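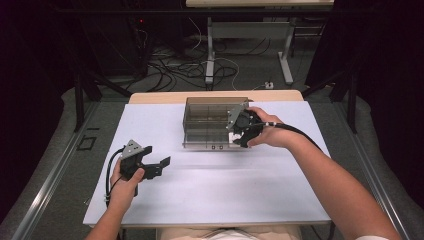

种子含水量的测定听上去是一件简单的事:称重,烘干,再称重。段晓晴在豪克伍德(Hukwood)种子库的检测室工作,她认为这件事的难点集中在取样和称量之间的几分钟。种子离开密封袋之后就开始与空气交换水分,粒径越小,交换越快。检测室因此对台面和容器都有要求:台面用白色,深色小粒种子落在上面容易找回;分样过渡用带隔板的透明塑料盒,茶灰色的那种也可以,隔着盒壁能看到里面,不必反复开盖。“容器本身没有什么技术含量,”段晓晴说,“但是开盖时间要记录。记录表上有一栏就是写这个的。”

豪克伍德种子库保存的主要是地方蔬菜品种和少量牧草。二月是一年中检测任务最集中的时段,上一季收来的材料在这时完成干燥,入库之前要测含水量、净度和初始发芽率。采访在检测室隔壁的办公室进行,除段晓晴外,参加谈话的还有负责库房的卢兰英和负责发芽试验的田子涵。

先谈干燥。卢兰英介绍,材料到库以后不直接加热,而是放进温度15℃、相对湿度15%的干燥间,摊在网盘上自然平衡。平衡所需时间取决于种子大小、种皮结构和初始含水量,莴苣一类的小粒种子较快,菜豆和蚕豆则要慢得多。“很多人问我多少天算干透,我没法给一个数,”她说,“要看曲线。连续两次测定的差值进到允许范围之内,才算平衡。”

她不赞成用升温来缩短这个过程。温度升高,种子内部水分向外迁移的速度加快,但表层失水更快,内外形成梯度,豆类容易出现种皮开裂和子叶横裂。裂纹在入库时未必影响发芽,几年以后才在活力数据上表现出来。种子库早年有一批菜豆用热风烘过,入库时发芽率合格,第一次监测就掉到了更新标准以下。那批材料的编号她现在还记得,只是不愿意公开。“材料后来更新了,遗传上有没有损失,说不清楚。”

关于目标含水量,卢兰英的说法比较谨慎。淀粉类种子和油脂类种子不能用同一个数值。在相同的相对湿度下平衡,油脂含量高的种子含水量更低,这是组成决定的,与干燥是否充分没有关系。她更愿意用平衡相对湿度来描述干燥状态,含水量作为配套数据填写。新来的同事往往反过来,先看含水量,看到芝麻的数字很低就担心过干。

测定方法沿用烘箱法。段晓晴的操作顺序是:铝盒连盖烘至恒重,置干燥器冷却,称空盒;装样,盖盖,称湿重;开盖入烘箱;到时间后在箱内盖上盖,移入干燥器,冷却到室温再称。大粒种子需要先粉碎,粉碎的细度有规定,过粗则水分出不净,过细则在粉碎过程中就已经发热失水。每份样品做两个重复,重复间差值超过容许差距就重做。

“重做的原因大多数在冷却这一步,”她说,“盒子还有余温就放到天平上,气流上升,读数偏低,而且一直在漂。有人等读数稳定,等到稳定的时候样品已经吸湿了。”干燥器里的硅胶变色后应及时更换,她的做法是不等全部变色,变到三分之一就换。天平旁边不放水杯,这一条写进了室内规定。

谈到仪器,检测室目前使用一台费弗拉(Fevura)牌的水活度仪,与烘箱法并行。水活度测定不破坏样品,测完的种子可以放回原批次,对于数量很少的材料意义比较大。有些地方品种送来时只有一小把,烘箱法要消耗其中相当一部分,入库的量就不够了。段晓晴对仪器的评价是重复性好,但对温度敏感,样品与测量腔温度不一致时,结果会有系统偏差。她要求样品密封后在仪器旁放置到温度一致再开始测量。校准用饱和盐溶液,每个工作日开机后做一次,结果贴在记录本左页。

种子库还评估过诺韦蒂(Novetti)公司的一款近红外单粒测定设备。田子涵参与了评估,结论是暂不采用。近红外方法依赖定标模型,模型是用主要作物建立的,对玉米和小麦表现可以,换成地方芫荽和叶用甜菜以后误差明显增大。“甜菜的问题最典型,”田子涵说,“我们所说的一粒甜菜种子其实是一个种球,外面是木质化的果皮,光谱测到的主要是外壳。里面的种胚有几个,每个状态怎样,它看不到。”自建模型需要大量有化学值的样品,以种子库的规模,一个物种要积累很多年。

发芽试验的安排与含水量测定衔接。按照田子涵的说明,一份标准发芽试验用四个重复,每个重复100粒,置于纸床或沙床,温度和光照按物种设定。对需要打破休眠的物种,先做预冷或硝酸钾处理。超干的豆类种子还要增加一步回湿,放在高湿度环境中缓慢吸水,再上发芽床。直接浸水会造成吸胀损伤,细胞膜来不及修复,内含物外渗,发芽率测出来偏低,而种子本身是好的。

“这类假阴性对种子库的影响很实际,”他说,“一旦判定发芽率低于标准,就要安排田间更新。更新一次,占地,占人工,还带来混杂和遗传漂变的风险。所以低于标准的结果,我都要求回湿后复测。”

上一轮监测共抽取了700份材料,其中141份首次结果低于更新标准。经回湿和打破休眠处理后复测,有一部分恢复到标准以上,具体数量仍在核对,田子涵没有给出。他提到洋葱、韭葱和欧防风占了剩余不合格材料的多数。这几种作物的种子本来就不耐贮藏,结果在预料之内。比较意外的是一组茄子,来自同一次采集,各份之间差异很大。他查了采集记录,怀疑与采收时果实的成熟度有关。

成熟度是三个人谈得最多的题目。卢兰英认为,库里能做的工作只是减缓下降,种子的起点在田间就已经定了。茄果类的种子在果实完全着色以后仍在积累干物质,提前采收的种子看上去饱满,耐脱水能力却没有建立完全。她建议合作农户把果实采下来以后再后熟一段时间,然后取种。这项建议写在采集手册里,执行情况不一。

合作农户之一是尼迪娅·巴尔德拉马。她为种子库更新番茄和辣椒,通过电话补充了一些情况。她的番茄取种采用发酵法,果浆在桶里放两到三天,每天搅拌,待胶质层分解后冲洗。温度高的时候一天半就要检查,发酵过度会使种子在桶里萌动,胚根一旦突破种皮,干燥后就没有用了。“我看浮沫,也用手捻。种子不滑了就可以洗,”她说。洗净的种子她铺在细网上,不铺在纸上,纸会粘住种子,撕下来的时候损伤绒毛。段晓晴补充说,绒毛脱落对活力没有直接影响,但净度分析时碎屑会增加。

包装环节由戴淑芬负责。她当天在库房值班,谈话进行到一半时加入。种子库使用铝箔复合袋,热封宽度不小于1厘米,每袋封口后做外观检查,抽取一部分做负压检漏。她遇到的泄漏大多发生在袋角和被尖锐种子顶破的位置,胡萝卜带刺毛的种子和菠菜的刺粒型品种尤其明显。对这两类材料,她在内层加一个纸袋。

“纸袋要和种子一起进干燥间平衡,”戴淑芬说,“纸也含水。拿一个常温下放着的纸袋装干种子,等于把水一起封进去。”袋内同时放一小包指示硅胶,同样经过预平衡。开袋检查时先看指示剂颜色,颜色异常的整袋重测含水量,不进入发芽试验。

标签采用内外双份,外标签为打印条码,内标签用铅笔手写编号。编号系统沿用帕恩(Pan)数据库的格式,前段为物种代码,后段为流水号和更新代次。戴淑芬认为代次比流水号更容易出错。同一份材料更新以后,旧代次通常还有余种,两代并存,取样时容易拿混。她在货架上把旧代次单独放在下层,袋角剪一个斜口,戴着手套也摸得出来。

低温库设定在零下18℃,货架按物种分区。卢兰英介绍,停电时库内升温并不快,风险主要来自取样时的频繁进出。出库的袋子必须在密封状态下回到室温才能打开,否则冷凝水会直接落在种子上。大袋要过夜,小袋放半天。她不允许把打开过的袋子直接放回低温库,需要重新平衡和封口。为了减少开袋次数,近年入库的材料在封装时就分成若干小袋,监测用、分发用和基础保存用各自独立。分发袋一般装600粒,大粒豆类另有规定。

问到下一步的工作,三个方向被提到。段晓晴希望把容许差距按粒径重新分级,现行表格对极小粒种子偏严,重做率高,消耗材料。田子涵在整理近几轮监测的原始数据,准备按物种拟合存活曲线,据此调整监测间隔,洋葱类可能缩短,番茄和瓜类可能延长。他强调拟合需要至少三个时间点,目前只有少数物种满足。卢兰英关心的是干燥间的除湿机,转轮已经使用多年,湿度在雨季会波动2个百分点,对油脂类种子影响不大,对豆类则需要延长平衡时间。更换的申请已经提交,型号还没有确定。

采访结束时段晓晴回到检测室取出下午的一批铝盒。那是一份叶用莴苣,两个重复的差值在容许范围以内,结果记入当页。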